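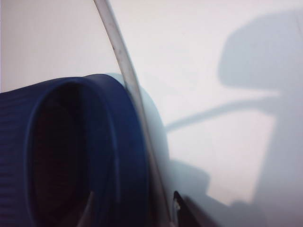
Removing white residue from the ribbed strap and footbed grooves of molded slides

Clasix Home Help > Footwear > Cleaning and storage

Posted by Collet

I have a pair of navy blue slide sandals with a thick molded strap. The strap has fine parallel ribs on the outside, and the footbed has two patches of short raised grooves running lengthwise, one in the middle and one closer to the toe. The finish is matte.

I wear them at the pool and in the shower. A chalky white film has built up in the ribs and in the grooves. Rinsing under the faucet takes it off while the sandals are wet, but as soon as they dry it comes back in the same places. A kitchen sponge doesn't reach the bottom of the grooves. I have also tried a household wipe, which left lint in the ribs.

I do not know the exact material. The label on the sole has worn away. It is light and slightly springy, and the strap and sole look like they were molded in one piece.

What I need to know:

1. What the film is, and what dissolves it.
2. Whether the washing machine is acceptable.
3. How to dry them so the strap keeps its arch. My last pair flattened after one summer and no longer fit over the foot.

Our water at home is hard, if that matters.
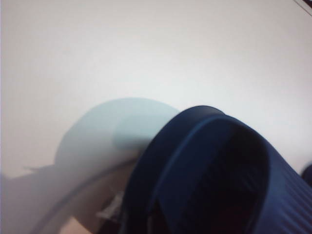 Paltwood

The film is most likely a mix of mineral scale from the water, soap residue, and dead skin. Each one needs a different treatment, so the order of work matters. If you apply acid first, the soap layer on top keeps it away from the scale.

Materials: dish soap, white vinegar, a soft toothbrush, a wooden toothpick, a basin large enough for both sandals, a lint-free cloth.

Procedure:

Brush off loose grit while the sandals are dry. Wet grit packs into the ribs and is harder to get out.

Fill the basin with lukewarm water and add 2 teaspoons of dish soap. Submerge the sandals. Foam ones float, so put a plate on top of them. Leave them for 30 minutes.

Scrub along the ribs, not across them. On the footbed, work from heel to toe so the bristles run in the grooves. Use the toothpick only where the brush fails, and hold it at a low angle. A metal pick will cut the surface.

Rinse until no suds appear when you press the footbed with your thumb.

Mix equal parts vinegar and water. Apply it with the brush to the ribs and the grooves. Wait five minutes, brush once more, and rinse thoroughly. Never combine vinegar with bleach or a bleach-based cleaner. The mixture gives off chlorine gas.

Wipe with the cloth. The last wipe is the step most people skip, and with hard water it makes the most difference. Drops left in the ribs evaporate and leave fresh scale exactly where you removed the old scale.

If a dull gray-white patch remains after two rounds, it is probably abrasion and no cleaner will change it. Dark colors show this more than light ones do. Do not try to sand it out. Even 200 grit paper leaves a visible patch on a matte molded surface.

On the washing machine: I would not. The agitation is harmless, but many machines heat the water more than the dial suggests, and closed-cell foam shrinks with heat. Shrinkage is permanent. If you must, use a cold cycle with a mesh bag and no spin.

On drying: indoors, at room temperature, sole down on a flat surface, strap up. Leave a gap between the two sandals for air. Keep them off radiators and out of parked cars. Roll a dry washcloth and place it loosely under the strap so the arch is supported from inside. It should touch the strap without stretching it.

Plademel

Just put them in the dishwasher, top rack. I have done it for years with mine and it gets into all the grooves.

Comment by Paltwood: Check the heated dry setting before doing this. It can run well above the temperature at which some foams begin to deform. Detergent pods are also alkaline enough to fade dark pigment over repeated cycles.

Comment by Plademel: I turn the heated dry off. Should have said that. Mine are black and a hard plastic, so may not be the same thing.

Comment by Collet: Followed the basin procedure. The strap ribs came clean on the first round. The grooves near the toe took a second round with vinegar. No film after drying overnight with the washcloth in place. I have skipped the dishwasher, as I still can't identify the material.

Comment by Paltwood: Good. For maintenance, rinse with tap water after each pool visit and wipe the ribs and footbed dry. A full wash once a month should be enough in July and less in winter. For storage, keep them side by side, not stacked, with nothing resting on the straps. A closet that stays near 60 degrees is fine.
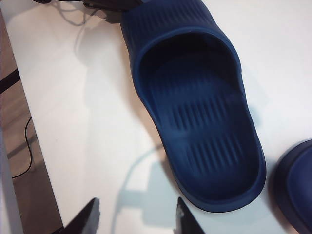
Can baking soda be used in place of the vinegar?

Baking soda is useful for odor but does very little to mineral scale, which needs an acid. Make a paste with water, spread it over the footbed, leave it for an hour, and brush it out of the grooves before it dries hard. Use it on a separate occasion from the vinegar, as the two neutralize each other. Rinse well, because leftover paste dries to a white film of its own.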